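Greengrocer task (robot demonstration)

The greengrocer task is a household name among people who teach robots to shop, a small household. It is a two-armed exercise in which a person guides a robot, by remote control or by hand, through picking produce from a market stand and putting it in a basket. The recordings, called demonstrations, are later used to train the robot to do the same without help.

The task was first set out in the Wevix handbook, which gave it 11 pages, 3 of them about cucumbers.

Layout

A tiered or sloping stand is stocked with artificial produce, sorted by kind but never too carefully. Real vegetables were dropped from the handbook after one warm February.
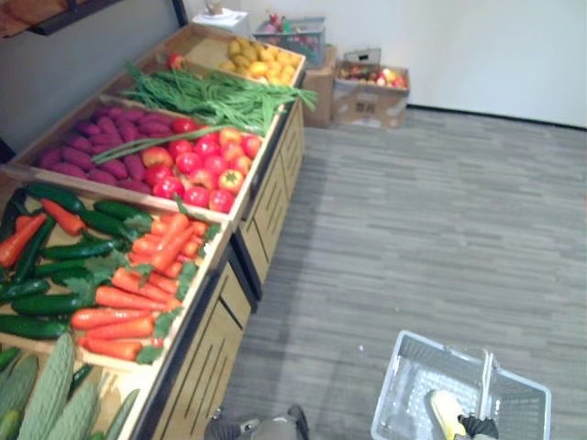 Stand and empty basket, with spare stock against the wall.

Method

One arm carries the basket and the other does the shopping. In remote operation the operator moves a pair of controllers and the robot's arms follow, with a slight lag that beginners blame for everything. In hand guiding, also called kinesthetic teaching, the operator takes hold of the arm itself and walks it through the motion.

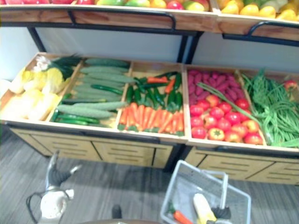 Operators work from a short shopping list, and a demonstration ends when the last item on it is in the basket. The order is left open, though most people develop habits. A carrot and an ear of corn sharing a wire basket make an easy pair, being hard to mistake for one another. Cucumbers and zucchini are another matter, and the handbook advises against listing both before lunch.

Grippers

Teams may fit a different hand to each arm. The Leemans variant pairs a fingered hand, for the basket, with a simple two-jaw gripper, for the picking. Gloves are allowed on the fingered hand – colour is left to the team, and the team nearly always picks black.
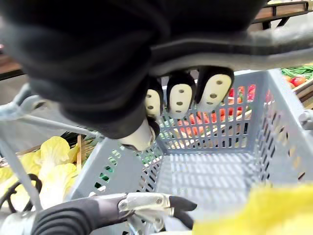 Gloved hand hooked under the basket handle; parallel gripper in front of the rim.

Known difficulties

Long green beans are the usual cause of abandoned attempts. They tangle, hang over the front of the bin and arrive in the basket with relatives. Carrots are kinder, but a bin of mixed stock asks the operator to choose a target and stick with it. Hesitation gets recorded along with everything else, and a robot trained on a dithering operator will dither faithfully.

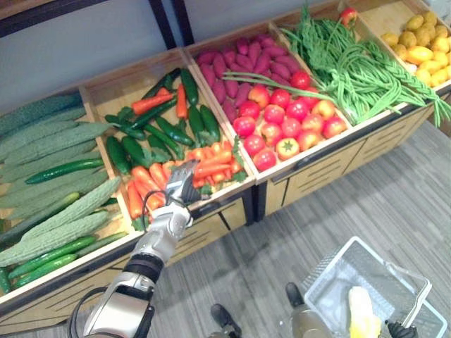 Gripper above the carrots in a mixed bin.

Use

The Dekeck collection holds 3,000 demonstrations of the task, sorted by operator and by item. Condenau runs a shorter version with 6 items and no beans, which purists do not count.

See also: Bimanual manipulation; Imitation learning; Teleoperation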